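Picture mat

A picture mat is a flat mat printed with a painting, a photograph or a pattern, laid on a table, desk or bench to protect the surface and to give the eye something pleasant to land on. It is a close cousin of the placemat and the desk pad, and in many homes the same mat does all three jobs over the course of its life. Paintings are among the best-loved subjects, and Vincent van Gogh's The Starry Night, painted in 1889, is a great favourite.

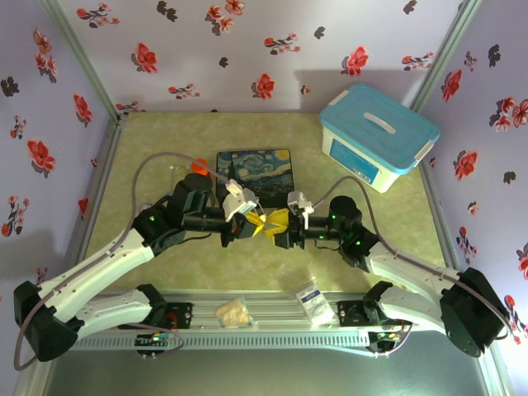 Wafula Makokha holds that a painting on a mat gets looked at more closely than the same painting on a wall, as you sit over it with your tea every morning and sooner or later you start following the brush strokes with a finger.

Shapes and sizes

Most picture mats are oblong, to suit a dinner setting or a keyboard, but square ones are common as well and have a following among people who do small handwork. A square mat can be turned to face anyone at the table, though a picture with a clear top and bottom will of course be upside down for somebody. The Starry Night is wider than it is tall, so a square version has to be trimmed at the sides or squeezed a little. Makers usually try to keep the yellow moon, the swirling sky and the dark cypress, and let some of the village or the hills go if something must.

Colour and setting

A busy mat likes a quiet table. Deep blues and yellows sit very nicely on pale green, and a mottled surface has the added kindness of hiding crumbs between wipes. Flowered wallpaper is more of a gamble – a lavender paper with scattered red blossoms can be lovely behind a blue mat, but some decorators find that much pattern tiring and would sooner have one or the other. Older household guides tended to advise picking a single colour from the wallpaper and repeating it in the mat, which is still a sensible place to begin if you are unsure of your own taste.

Makers

Small printers have long sold mats alongside calendars and tea towels. The Fallov range, sold for many years through gift shops, was made up of 27 paintings, with the night skies and the water lilies kept in print longest. Minja mats were thinner and could be rolled for travel, while Kalton was known for a heavier mat with rounded corners that came in boxed sets of five. Collectors sometimes look for the early Kalton sets with the box still whole, the lids being rather prone to splitting.

Care

Wiping with a damp cloth and a drop of dish soap is enough for most coated mats. Fabric ones can be washed by hand in cool water and dried flat, out of strong sun, which fades the blues first. A curled mat will generally settle if it is left face down overnight under a few heavy books.

See also: Placemat; Desk pad; Table linen; Wallpaper

Last updated: October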